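Looking after cloth shopping bags
Posted 1/27/23 by Ghada Nassar
Filed under: Laundry, Storage

Most cloth bags go years without a wash. They carry onions, raw chicken, library books and gym shoes, and then they go back on the hook. A bag used for food should be washed every couple of weeks, and straight away if anything has leaked in it.

Before washing

Turn the bag inside out and shake it over the bin. Crumbs and onion skin collect in the bottom seam, so run a dry toothbrush along it. Check for receipts. Thermal paper breaks up in the machine and you will be picking it off the towels for a week.

Some bags have a card or plastic base. Take it out and wipe it with washing-up liquid and warm water. If it is sewn in, wash the whole bag by hand.

Washing

Plain cotton can go in at 40 with the tea towels. Thin printed cloth does better at 30, inside out, with a short spin. Heavy canvas will shrink a little the first time whatever you do. Mine lost most of an inch in length and nothing since.
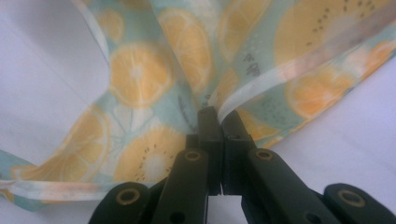
Bright colours should go in with darks for the first wash. To test for running dye, press a damp white cloth on an inside seam for a minute. If colour comes off, wash the bag on its own in cold water until it stops.

For grease, rub in a drop of washing-up liquid and leave it for half an hour before the wash. For berry juice, cold water first. Old tea stains on canvas I have never fully shifted. Suha Tannous soaks hers overnight in soda crystals and says they fade.

Drying

Pull the handles straight while the bag is damp. Peg it by the bottom hem, upside down and open, so that air gets in. Avoid the tumble dryer for anything with a printed logo.

Iron on the inside only. A bag that has been ironed folds to half the size.

Storage

Fold the bag in three lengthways, tuck the handles in, then roll it from the bottom. Six or seven fit in a shoebox. Keep one in the car and one in your coat.

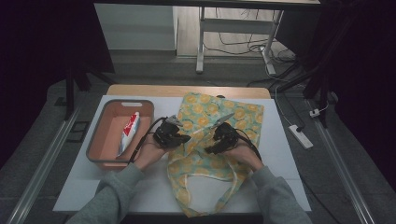 Toiletries and cleaning products should have a bag to themselves, in a different colour from the food ones. Soap powder gets into bread very easily, even through the wrapper.

Mending

Handles go first, nearly always where they join the top hem. Sew a square with a cross through it, using strong polyester thread, and go round twice. Small holes in the base can be patched from inside with an old pillowcase.

A bag too far gone to mend still makes a good peg bag or a few dusters. Cut the handles off and keep them for tying up tomato plants in July.

Comments (1)

Anas Chidiac: Does the 30 wash get rid of a fish smell? Mine still had it after two goes.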